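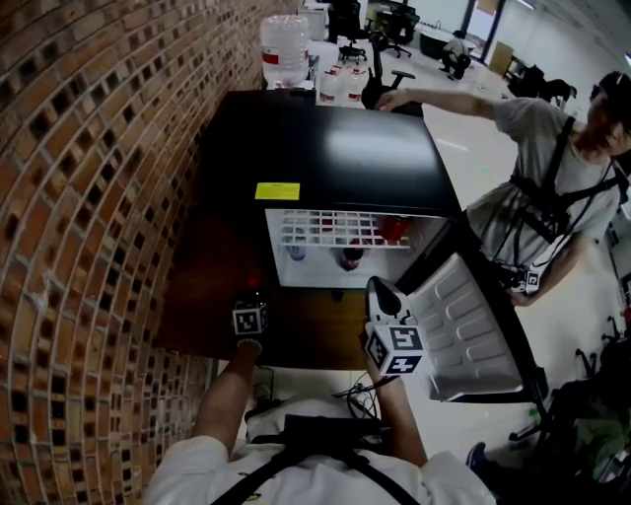 Abb. 1: Arbeitsplatz Kühlschrank, zwei Handgreifer mit Markerwürfeln

Beschaffungsplanung für Handgreifer-Arbeitsplätze
Skript zu Einheit 4, Stand 20/07/2020

4.1 Bedarfsermittlung

Ausgangspunkt ist die Zahl der Arbeitsplätze, danach folgt die Stückliste. Zweihändige Aufgaben erfordern zwei Greifer je Person. Markerwürfel, Gurtzeug und Verkabelung werden als eigene Positionen geführt, da sie andere Lieferzeiten und Nutzungsdauern haben als das Grundgerät.

Für das Übungsprojekt Tridow gelten folgende Vorgaben:
Greifer einschließlich Reserve: 26 Stück
Satz Ersatzfinger: 70 Euro
Lieferzeit Ersatzfinger: 13 Werktage
Requisiten und Verbrauchsmaterial: 280 Euro je Arbeitsplatz

4.2 Verschleißteile

Die Finger sind als Verschleißteil zu budgetieren, das Gehäuse als Anlagegut. Maßgeblich für den Fingerverbrauch ist die Zahl der Griffe, nicht die Kalenderzeit. Glatte, schwere Objekte wie gefüllte Flaschen werden in der Kalkulation getrennt von leichten Objekten erfasst. 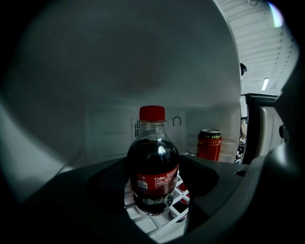 Abb. 2: Griff an der Flasche unterhalb des Etiketts

Stonis wendet dagegen ein, eine Abrechnung nach Griffzahl setze ein Zählwerk voraus, das in den meisten Angeboten fehle; für das erste Jahr sei ein fester Satz je Greifer und Monat leichter zu prüfen. Beide Verfahren sind in der Übung zulässig. Das gewählte Verfahren ist im Kostenblatt anzugeben und bis zum Jahresabschluss beizubehalten.

4.3 Umgebung und Requisiten

Haushaltsgeräte sind mit Innenmaßen auszuschreiben. Zu prüfen sind lichte Weite, Türanschlag und Abstand der Gitterroste. Der Greifer muss bei geöffneter Tür vollständig einfahren können, auch wenn die zweite Hand im Innenraum arbeitet. 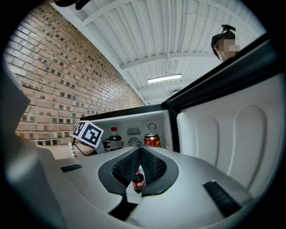 Abb. 3: Einfahrt in den Innenraum, zweites Gerät links

Vatus empfiehlt, das Haushaltsgerät zuerst zu kaufen und den Greifer daran zu bemustern, weil sich ein Kühlschrank leichter umtauschen lasse als eine Serie Gehäuse. Im Terminplan verschiebt sich die Greiferbestellung damit hinter die Bemusterung. Bei Projektstart im April ist dies im Balkenplan auszuweisen.

4.4 Aufgabe

Erstellen Sie das Kostenblatt für Tridow. Trennen Sie Anlagegüter, Verschleißteile und Requisiten. Geben Sie den Bestellzeitpunkt der Ersatzfinger an.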